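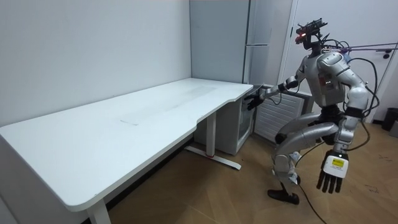
Datasets > Household Tasks > Trarkorwood

# Trarkorwood Household Chores Set

Last updated: 2024-02-02

We use cookies to remember your settings. By continuing to browse you accept their use.

## Summary

Trarkorwood is a collection of 662 recorded attempts at everyday chores by humanoid robots. It was prepared by the Hellwig laboratory in Wastedville to help answer a plain question: which household jobs can a machine be trusted to finish without help?

## Contents

The set covers 11 chores, among them wiping a desk, opening a refrigerator, emptying a bin and closing a door. Each attempt is stored in its own folder with the joint readings, the video and a short written note by the operator. Folder names follow the Jedex scheme, version two.

## Results to date

Of the 662 attempts, 300 were completed without a person stepping in. A further 62 were stopped by the operator for safety. The remainder ran to the time limit with the chore unfinished. Wiping gave the best results – bins gave the worst, mainly through failed grasps on the liner.

These results do not support unsupervised use in a home. Walking and reaching at the same time remains a weak point, and attempts made with a tether should not be compared directly with those made without one.

## Known limits

- All rooms have hard, level floors.
- No attempts include children or pets.
- Operator notes before December are brief and use an older list of fault codes.

## Contact

Corrections should be sent to Jerome Sebastian, data steward, quoting the folder name.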